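Workshop Tips: Looking After a Small Telescope

Dust on the optics

A thin film of dust on a primary mirror has almost no effect on the view. Leave it alone until a flashlight held at a low angle shows haze or spots. Most mirrors need washing every 2 years at most. Use distilled water and one drop of plain dish soap, then rinse and stand the mirror on edge to drain. Do not rub.

Keeping an observing log

Write entries in pencil. Ink smears when dew settles on the page, and ballpoints stop working in the cold. Note the time, eyepiece, target and sky condition. For NGC 1851, a globular cluster in Columba, also note its height above the horizon — from mid-northern sites it stays low, and haze dims it noticeably.

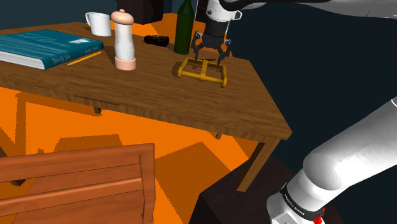
Book and pencil on a wooden table.

Checking the mount

Loose bolts cause more shake than a light tripod does. Work from the ground up:

1. Tighten the leg bolts by hand, then give each a quarter turn with a wrench.

2. Press down on the top plate. If it rocks, shim the short leg.

3. Tap the tube at high power. Vibration should die out in about 2 seconds. 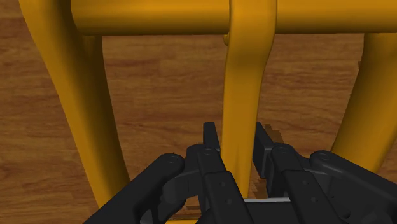
Storage

Cap both ends of the tube only after it has dried at room temperature. Store eyepieces in a closed box with a silica gel pack, and replace or bake out the pack in June, before the humid months. Remove batteries from the finder and the hand controller.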